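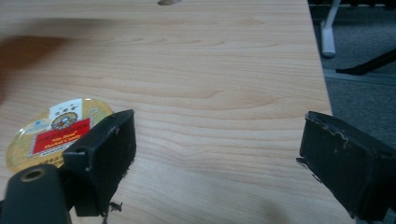 A Gripper on the Kitchen-Table Budget

Hjalti Riis has been building a hand-held gripper since last winter, and he would like me to be more excited about it than I am. He says so before I've sat down.

"You wrote that home robotics is people buying parts," he says. "So I built something."

He did. It has two black fingers and it fits in one hand. You carry it around, pick things up with it, and the recordings are supposed to teach an arm to do the same. The arm is a Milum kit that has been in its box at the Poltitz workshop for 7 weeks. I ask when it comes out.

"When the data is good."

And is the data good? He takes a while over that. He wants 400 clean grasps before he trains anything, and by 9th August he had 80 he would keep. The rest had the object slipping, or the fingers closing on air.

The finger pads have had a hard life. One has its top edge chipped, with the pale stuff showing through the black, and the other has dark threads fraying off at the bottom. Riis calls this normal wear. Kacper Ziółkowski, who shares the bench with him and printed the first set, calls it a design problem.

"The edge hits the table before the pad touches anything flat," Ziółkowski says. "I told him to round it off. He put more coating on."

Flat things are the sore point. A gold tin of Nin Jiom Herbal Candy is on the table, low and round, and it's a nasty shape for a parallel gripper: wide across, with very little side to hold. Riis chose it for that. "Everybody demos with a foam cube," he says. "I'm not interested in the cube." Fair enough, though I would have liked to see the cube too.

What would he do with it all, if the arm ever learned? Clear a table, he says. I point out that he could clear this one in a few seconds. He has heard that before and doesn't rise to it.

"My dishwasher is slower than me as well," he says. "I still run it."

Ziółkowski gives the project 2 more months before Riis starts over with softer pads. Riis says August, and he wants new brass inserts in the body first – the screws keep working loose.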